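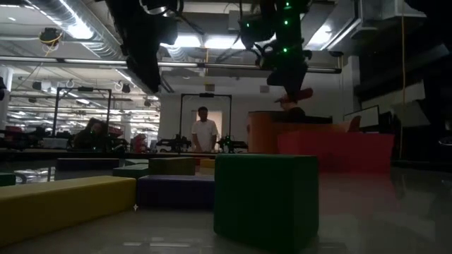

Notes for Tuesday, the chores lecture. I'm posting these before class so you can scribble on them, and I've left my rambling in since last term's group said the tidied-up version was harder to follow.

## Can it do the dishes yet?

My neighbor asks me this every time she finds out what I teach, and I still don't have a good short answer. The longer answer is that a machine can do some of the dishes, in some kitchens, on a good day, if somebody has thought hard about where the plates are going to be. Whether you count that as a yes depends on whether you're writing a paper or standing at a sink!

So the first thing I want us to do is stop saying "do the dishes" as if it were one job. Write out what you did last night. You walked over, you moved a pan to get at the faucet, you scraped something, you decided the glass wasn't worth washing by itself, you fished a spoon out of cloudy water by feel. Every one of those is a separate problem, and some of them (the spoon!) are miserable ones.

**Do this before class:** pick one chore you do without thinking and break it into steps until you get bored. Then keep going a bit longer. Bring it on paper.

## Why picking things up is still a topic

I get grumbling about this every year. Why do we spend so long on blocks, when factories have had robot arms for decades?

Well, the factory arm usually knows where the part is. It's in a fixture, at the same angle as the last one, and the arm goes to the same spot all day. Take the fixture away and let the parts lie any old way, and now the machine has to find the thing, choose a place to grab it, get there without hitting its neighbors, squeeze hard enough and not too hard, and notice if it slipped.

Foam blocks are a kind place to start. They're light, they have flat sides, and they forgive a clumsy grip. But put one partly behind another and the easy version is gone, because the camera only gets a corner and the system has to guess at the rest. I'd like you to think about how *you* would guess, and what you'd do if you guessed wrong. (You'd poke it. Poking is underrated.)

## The Tellard exercise

We'll work through this one together. Tellard is a made-up parts warehouse I use for homework, and its owner wants a robot to empty mixed bins onto a counter. Say the robot gets 2000 tries in a trial run and 32 of them fail.

- Failure rate: 32 / 2000 = 1.6 percent
- Success rate: 98.4 percent

Sounds great, and I'd frame it and hang it over my desk. Now put that robot on a shift with 900 picks. At the same rate you'd expect 14.4 failures, so call it 14 or 15 times that a person has to walk over, see what happened and put it right. If each visit is quick, fine. If each one stops the line, the owner is going to be on the phone.

Two things to argue over with the person next to you:

1. Is a dropped block the same kind of failure as a crushed one? Should they be in the same column?
2. What would you want to know about the trial bins before you trusted the 98.4?

Kevser Aydoğan is running the Tuesday section and she is much stricter than I am about the second question, so have something ready.

## Homes are worse

A shop floor can be rearranged to suit the machine. You can paint lines, fix the lighting, bolt the bench down, and tell people where to stand. Try that in a kitchen with a toddler in it.

Laundry is my favorite hard case. A shirt doesn't have one shape, it has all of them, and half of it is hidden inside itself. Two arms help a lot, and slow folding of one shirt laid out nicely is a thing machines have managed. A warm heap with a sock stuck up a sleeve is another matter, and when you watch a demo video I want you to check three boring things: how fast it's been played, where the cut is, and who set the shirt down.

My own view, which you're welcome to tear apart, is that shop floors get useful help first, in patches, with a person close by. General help at home comes later, and I've stopped putting a year on it after being wrong in front of a full room.

## For next time

Read the handout by Lærke Ketilsson on grasping and skip the appendix unless you enjoy that sort of thing. Problem set 2 goes to Bülent Yurt, by noon please, stapled. Questions about the Tellard numbers can come to me.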